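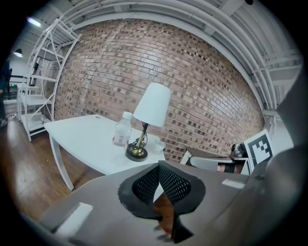
New week, new thread about our room in Vurnport. We rent it since November and I still move the table every few days.

Brick wall first. The people before us wanted to plaster it. I am happy they didn't do it. Red, tan, dark brown, all mixed. In the evening it looks very warm.

But brick eats the light. The black pendant lamp is nice to look at, and weak for reading. So I bought a table lamp, white shade, thin brass stem, round black base with a gold ring. Second hand, from a shop on Ban street. I paid 145 and I did not regret it yet.

The cord is my small problem. It is black and the table is white, so you see every loop. The table has a small round hole near the back, and I would like to pass the cord there. The plug is too big. Does somebody know if I can change the plug by myself, or is it better to ask an electrician?

White shelving: I keep it almost empty for now. My wish is 2 plants on top and the books lower. The tubes are thin, so I worry a little about the weight of the books.

Pipes on the ceiling are white too. I asked the owner if I can paint them dark. Answer was no. After 3 months I like them white, so okay.

The wooden floor shows all dust when the lights are on. I mop with very little water and one spoon of soap. If you have a better method, please write me.

Next I want a rug under the table. I saw a gray one at Plendia for 524, too much for me. I will wait for the sale.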